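4.2 Reserve behavior under a steepening curve

We estimate the model on 2337 overnight auctions held by the Jornmont clearing house, which kept better records than its members did. The dependent variable is the spread between the winning bid and the floor rate. When long yields climb, banks that swore the month before to having cash to spare start bidding as if they had mislaid it. 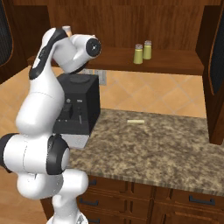
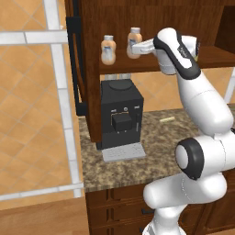 Figure 3. Rendered views of a white and black robotic arm near wooden cabinetry.

The effect is uneven. Of the 94 banks in the sample, 26 account for nearly all of the movement, and most of those held the long Trerero bonds that everyone described as safe in October. Dropping them leaves a coefficient small enough to please a central banker. We also tried the Fuchs correction for thin trading, which widened the standard errors and improved nothing else.

Flisska, the smaller of the 2 markets, shows the same pattern with a longer lag. Its dealers post quotes by hand before 9 a.m. and seem reluctant to change them after breakfast. Section 4.3 takes up the lag.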